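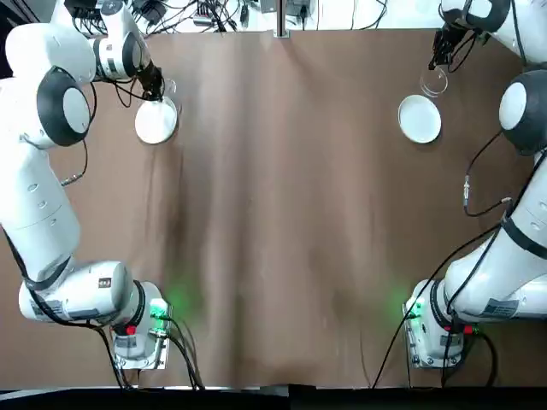
Plates, Lids and a Roll of Brown Paper

Dec 21, 2024

If you came to the Estumdale supper club in October you'll remember the table. No tablecloth, no runner, just brown paper from one end to the other, white plates straight on top of it, and those little glass lids. We had more questions about that table than about the soup (and it was very good soup!), so this month's home item is all about how to do it yourself, now that most of us have people coming over and a table that needs to look like something.

Start with the paper. Plain brown kraft is what you want, the kind sold for parcels, and the wider the roll the happier you'll be. Ours came from Gosard, the packing supply place behind the hardware store, and it's so long that we've used it for three suppers, a bake sale and a lot of gift wrapping, and the roll hardly looks thinner. Measure the table, add enough to fold under at both ends, and cut it the night before. Then lay it curl side down and leave a few heavy books on the corners. By morning it will have given up trying to roll itself back.

Tape goes underneath, never on top. We learned that with a lovely old pine table and a strip of packing tape that took a piece of the finish along with it, and we're still sorry. Masking tape or painter's tape is gentle enough, and you only need a little at each corner and one piece halfway down each long side.

What I love most about brown paper is how white dishes look on it. A plain round plate that seems like nothing much in the cupboard suddenly looks crisp and bright and a bit grand. You don't need a matching set, either. At our house the plates come from the Dusska thrift shop, bought one or two at a time for years, and there are 30 of them now, in I don't know how many slightly different whites. On a pale cloth you'd notice. On brown paper they all look like cousins.

And now the lids! A clear, shallow glass lid is one of the handiest things you can put on a table. Set one over a plate of cookies or cut cheese and everybody can see what's under it, so there's none of that peeking under foil. It keeps things from drying out while people are still hanging up coats. When it's time to eat, the lid just goes down on the paper next to its plate and it's so clear that it almost disappears. Look for ones with a low rim, a little smaller than the plate, so they sit inside the edge and don't slide. Old casserole lids work if you don't mind a knob on top. The flat ones are harder to find, but the Betancur kitchen store will order them if you ask at the counter.

A few things we've picked up along the way:

Wash the lids last and dry them with a linen towel. Cotton terry leaves fuzz, and on clear glass you will see every bit of it.

Don't put a lid over anything steaming. It fogs up right away and then drips on the food when you lift it. Ten minutes of patience and you're fine.

Leave more space between plates than you think you need. Each lid wants somewhere to land, and a crowded table turns into a juggling act with glass. We set ours with a hand's width on one side of every plate.

Put a few pencils or crayons out. People will draw on the paper whether you invite them to or not, and the drawings are wonderful. Somebody did the whole Estumdale bridge in October, with ducks, and we cut it out and hung it in the hall.

Keep candles in jars. Paper table, open flame, enough said.

Cleanup is the part that makes me want to do this every time. Take the dishes off, peel up the tape, and fold the paper in toward the middle so the crumbs stay put. Clean stretches can be torn off and saved for wrapping or for lining drawers. If it's only got crumbs on it, it can go in the compost, torn up small. Greasy spots we cut out and throw away.

The next supper is in the new year, and we'd be thrilled to have more plates to borrow for it. White, round, any size, chips on the underside don't bother us a bit. Put a piece of masking tape with your name on the bottom and drop them at the hall any morning before noon, and yes, please, if you have clear lids, bring those too. They come home washed. The soup recipe is on the back page, with the amounts cut down for a family of six.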